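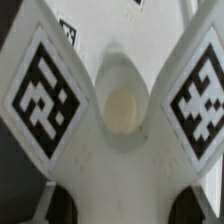 Pranab Rathnayake wanted to know whether a parish council can really close a church on weekdays without asking the congregation first. His full question follows.

Our church at Kvam has been locked from Monday to Friday since the start of May. The notice on the door says it is "for reasons of security and insurance" and gives no name and no phone number. I used to go in at lunchtime for ten minutes, and so did a few others from the bus depot. I asked the parish clerk which insurer had asked for this and was told it was "a general recommendation". General to whom? We had one candlestick go missing years ago and it was found in the vestry cupboard.

What I would like to know is:

Does the council have to put this to a meeting of the parish?
Can I ask to see the letter from the insurers, if there is one?
Has anyone got a decision like this reversed?

I am not after a quarrel with our priest, who has three churches to look after and probably had little to do with it. But I have sat through enough announcements to know when a reason has been picked after the decision.

Posted 23/05/2004

3 answers

Hjørdis Magnusson

It depends on your church's own rules, so get hold of those before anything else. In ours the council looks after the building and can set the opening hours, but service times are for the priest and council together, and any change to those has to go to the annual meeting. Weekday opening for private prayer falls in between and I have never seen it written down anywhere. Yours may differ.

On the letter, ask in writing. I would be surprised if there is one. We had the same story at Mollero, where the insurance was supposed to forbid an unlocked door without a steward present. When somebody read the policy it said that silver and other portable valuables must be locked away when the building was unattended. It said nothing at all on the door. The council had been repeating the other version for years, and I think most of them believed it.

We did get it reopened, but only the side chapel, ten till four, with the gate to the chancel shut. A petition with 79 names went in and as far as I could see it made no difference whatever. What worked was two people offering to lock and unlock. I would be wary of anyone who tells you a petition will do it on its own.

Ask for these:
the minutes of the meeting where it was decided
the page of the policy dealing with unattended hours
the date when the decision will be looked at again

If the last one has no answer, then it is permanent, whatever they call it.

Vilgot Aasen

They want to save on heating, simple as that. Ours did the same and called it security. You can pray at home, you know.

Bendik Hovland

I can't agree that it's always heating. It's May. Nobody heats a church for lunchtime visitors in May, or they don't where I live.

I sat on a council (Fultska parish, two terms) and can tell you how these things tend to go. Someone has a fright – a man asleep in a pew, say – and at the next meeting it's easier to lock the door than to talk about it. There's often no vote. It goes down in the minutes as "noted". If yours says "noted", I would ask politely whether a decision was taken at all, and by whom.

I'm also doubtful about going over their heads to the bishop's office. People always suggest it. I wrote once, on a different matter, and got back a very kind letter that sent me to the parish council.

Do speak to your priest, though. You say he probably had little to do with it, but you don't know that, and he may not know there are people from the depot coming in. Ours had no idea who used the place on weekdays.

Comment from Pranab Rathnayake

Thank you, Hjørdis and Bendik. I have asked for the minutes. The clerk says they are "being typed up", and the meeting was in April.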